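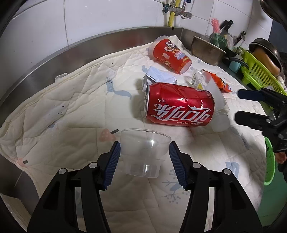

Can the Stoline drying mat go in the tumble dryer?
On low heat it can, for one cycle of 20 minutes, but it comes out flatter if it is line dried.

Stoline Quilted Counter Mat, Large: Review
Friday, January 16, 2026

The Stoline is a two-layer cotton mat with a polyester fill, sold for draining dishes and for protecting stone counters. I bought it to replace a Clalness microfiber mat that had begun to smell after one summer. It has been in daily use since June.

Absorbency. I poured water onto the center from a measuring jug until the underside felt damp. The Stoline held 53 ml per test patch before any came through. The Clalness, when new, passed water sooner, but it also dried sooner. After a full load of hand washing, the Stoline needs to hang overnight. Left flat, it is still damp the next morning along the stitched seams.

Shrinkage. The label allows for 3 percent. Mine lost 5 percent in length over the first few washes and nothing measurable in width. The binding puckered slightly at two corners and has stayed that way.

Staining. Coffee washes out if the mat is rinsed the same day. Cola does too. Beet juice left a faint mark that two hot washes did not remove. Bleach is not recommended on the label and I did not try it.

Stability. There is no rubber backing. On polished granite the mat slides when a heavy pot is dragged across it. Tall glasses stand less steadily on the quilting than on a flat rack, and stemware should go elsewhere.

Heat. The maker gives no rating. I would not use it as a trivet.

The Norkow version has the same fill with a hanging loop added, and costs slightly more. The loop is worth having if you dry the mat on a hook. Otherwise the Stoline is adequate, provided you buy two and rotate them.

Rating: 3 out of 5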